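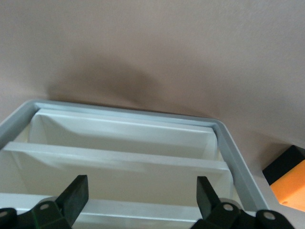 Lists > Grippers > Wrist cameras
Aug 26, 2019 | Consuelo Rengifo
1 min read

Re: Jinness vs. Nartey fingers

> The Nartey pads slip on anything round. Did you change
> the grip force between runs, or only the fingers?

Only the fingers. Force stayed at 18 N, controller is still the Gundano, firmware unchanged since December.

Finger length matters more than pad material so far.

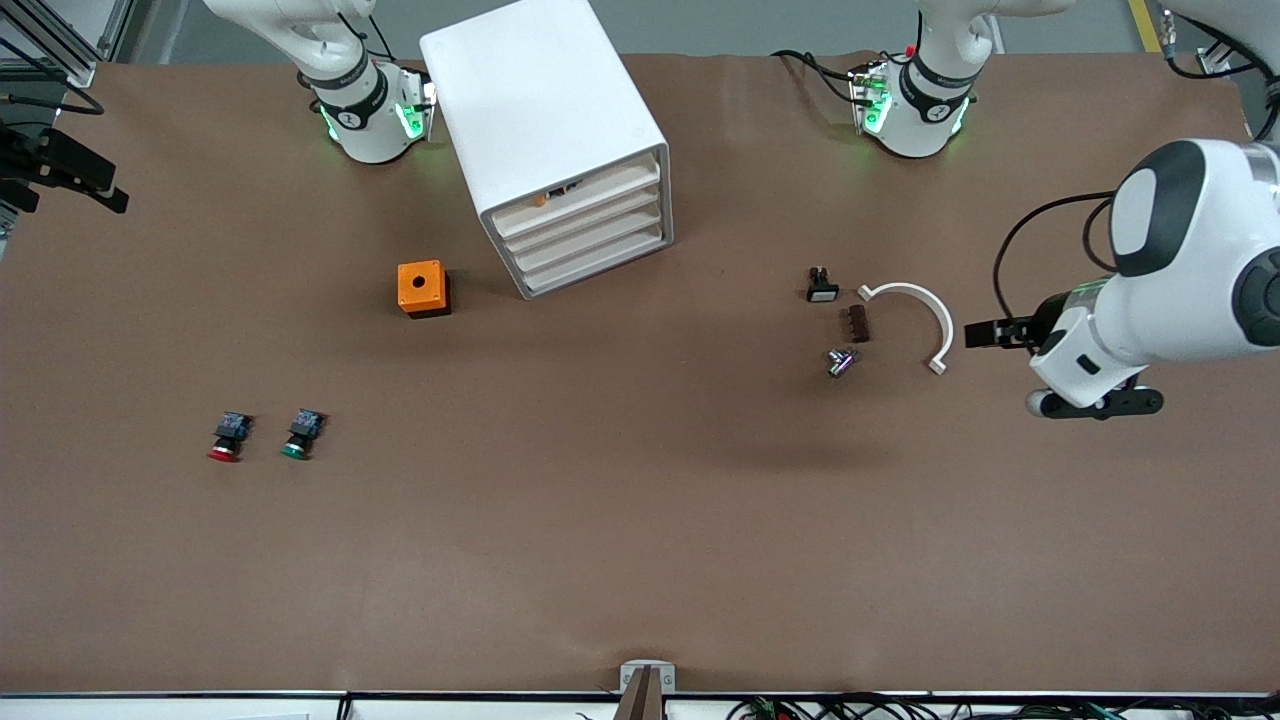
Approach angle is the next variable. The Jinness set gets 5 mm more reach before the bracket fouls a tray wall. Push buttons lying on their sides, like the red and green ones, are my test case for round caps. The white C-shaped clamp goes in after them. I'd like wrist camera logs from anyone running Andoson mounts.

Consuelo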